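Display Styling, week two handout: the small seasonal table
Posted November 5, 2023, by your tutor, Titness Short Courses

Hi all! A few of you asked me to write up what I rattled through on table settings, so these are my notes, tidied a bit.

Start with the cloth. I like a flat green for autumn colours, and I pull it tight at the front first, then work back. A few ripples are fine (I've given up ironing the Wornov ones). Hang something dark behind it, and let the folds fall however they like. 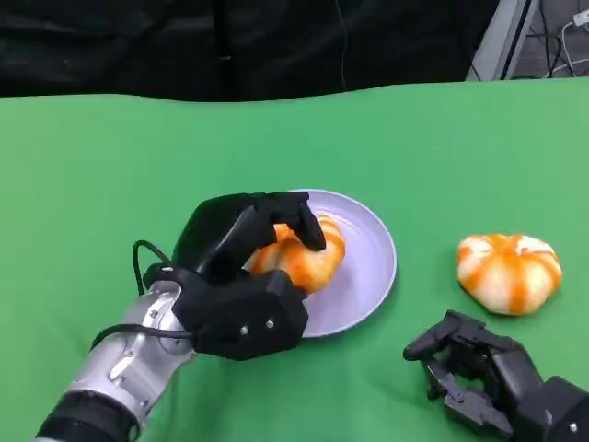

Next, pick one plate and stick with it. My favourite is a pale lavender one with a raised rim. Purple next to orange is a bit cheeky, but against green it sings! Glossy plates do catch the light, so walk around the table before you settle on a spot.

Then the pumpkins. The soft striped ones in orange and white are lovely to practise with, and you can squash them as much as you want.

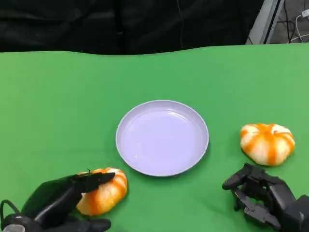 Try one on either side of the plate, at different distances from you. Then try both on the same side and see which you prefer. I change my mind every time. Real gourds are heavier and they roll, so save those for the Ross Hall session.

Shift the plate last, by the rim, and only a little at a time.

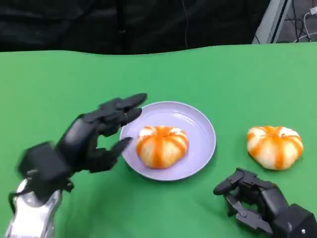 For your folder I need 2 layouts using the same plate and cloth, plus a short write-up, 400 words at most. Bring your colour swatches next week, please!

18 shares
2 comments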